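Skiltitz Reading Room Gets Its Table, Eventually

The reading room at Skiltitz has a new table, a mere two summers after it was promised. Residents who had grown fond of the old one, with its famous lean toward the radiator, may come by and pay their respects in the hallway, where it is waiting for a truck.

The replacement came from Coven, a furniture shop in Fenutgate, and cost 2900 dollars with delivery. The first quote was 3211, a figure that led to a long evening meeting and a shorter one the following week. The room opens at nine as usual, and the table is already in use.

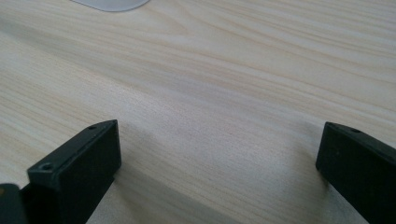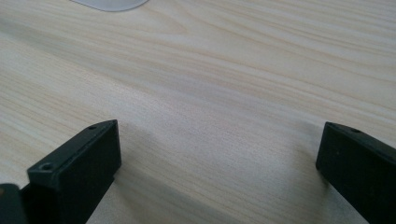 Opinion in the building is divided, mostly over the color. Ashwin Thomas, who runs the room, had asked for something dark that would hide ink. He got a pale top with streaky grain, the lines bending here and there into long ovals, and he has spent the week trying to like it. "It brightens the place up," he said, in the tone of a man reading from a card. A regular from the Nadar side of town has already announced that one of the ovals looks like her brother-in-law — she didn't say which oval, or which brother-in-law.

House rules are unchanged. Coffee is allowed with a lid, soup is not allowed at all, and jigsaw puzzles of more than 500 pieces need to be cleared with the desk. The old table is free to anyone who can carry it down the front steps before the end of October. Bring a friend, and something to put under the short leg.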